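Kabelsalat, Klebeband und andere Kleinigkeiten

17. November 2018

So, jetzt also doch mal ein Beitrag über Regeln. Ich weiß, ich weiß, gähn! Aber seit wir bei Etness zwei Arme am selben Tisch laufen lassen, rede ich gefühlt über nichts anderes mehr, und Seija Niskanen meinte gestern beim Kaffee, ich solle es endlich aufschreiben, dann müsse sie es nicht mehr hören.

Angefangen hat es mit dem Sicherheitskonzept von Borbély, 47 Seiten, hübsch gebunden. Ich hab es wirklich gelesen (na gut, fast alles). Über Kräfte, Geschwindigkeiten und Not-Halt steht da viel Kluges. Über den Alltag am Tisch so gut wie nichts. Wo dürfen die Teile liegen? Wer darf reingreifen, und wann? Das haben wir uns dann selbst zusammengebastelt, mit viel Hin und Her.

Bei uns gilt inzwischen: Rot ist die Kiste, aus der gegriffen wird, Blau ist das Ziel, und vor dem Start ist Blau leer. Klingt banal, aber frag mal Tiburcio Meléndez, wie lange wir über die Farben diskutiert haben. Und solange ein Arm freigegeben ist, bleiben die Hände weg vom Tisch. Auch wenn nur eine Rolle Klebeband blöd liegt. Gerade dann!

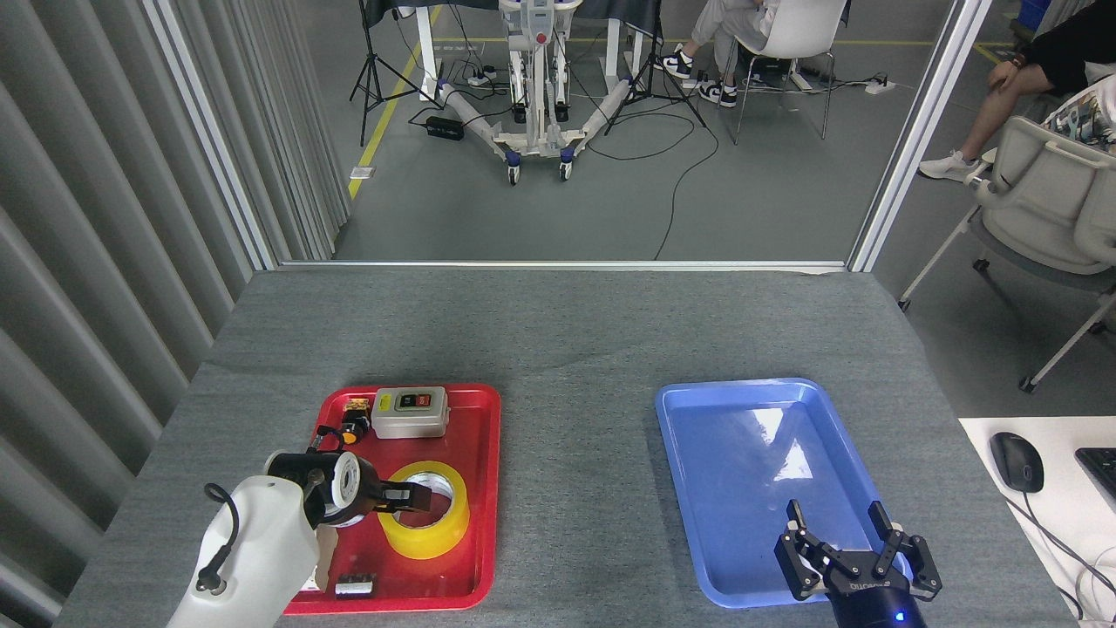 Wer zuschaut, setzt sich hinter das Gestell und bleibt auch dort. Bei Drurnmont stehen die Leute wohl direkt daneben und plaudern, das wäre mir zu nervös. Umgeräumt wird erst, wenn beide Arme stehen und jemand laut »frei« gesagt hat. Am Anfang kam ich mir dabei ziemlich albern vor, mittlerweile sage ich es schon zu Hause vor dem Geschirrspüler.

Mein Sorgenkind bleiben die Kabel auf dem Boden. In unserer Liste steht seit April, dass sie gebündelt und aus den Laufwegen raus sollen, und was soll ich sagen … eine Regel aufschreiben ist halt leichter als auf den Knien rumrutschen. Tiburcio will Kabelbrücken, ich will Haken am Gestell, Seija will, dass wir uns einigen.

Falls jemand von euch so eine Liste für kleine Zellen hat, gern her damit! Unsere hat zwei Seiten und hängt am Eingang. Die nächste Fassung mache ich fertig, sobald Prutetent uns die neuen Schilder geschickt hat.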